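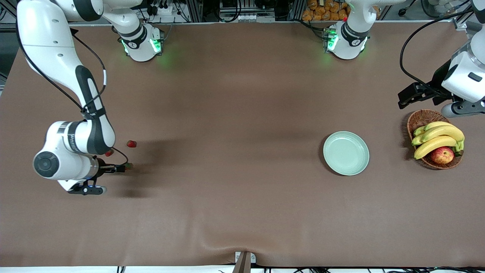 Last changed: Sun 29 November

Ok quick one, I have to be out the door soon. The freezer. I said I'd deal with it before December and I sort of have.

Everything came out onto the kitchen floor. Four bags of peas, all open. Soup with no label, probably lentil. And strawberries, so many strawberries, from when Pacita and I went picking out past Stovton in June and got carried away. Frozen in one solid brick becuase I didn't bother with the tray. Do the tray! Spread them out, freeze overnight, then bag. I know this. I've told other people this.

Jam then. Chipped off what I could, 2 pounds or so, sugar, a lemon, the big pot. Didn't set. Viorica says frozen fruit needs more lemon than you think and I should of asked her first. It's syrup now – good on pancakes, fine on yogurt, terrible on toast.

The rest of the brick is back in the bottom drawer. Might be a crumble for Arnel's thing. Might be there next June.

Also found: one glove. Half a birthday cake, not sure whose birthday. Bread heels, more than I want to admit, which are going to be stuffing.

Still to do – wipe the seal, write labels, find the marker so I can write the labels. Right, coat, keys, going.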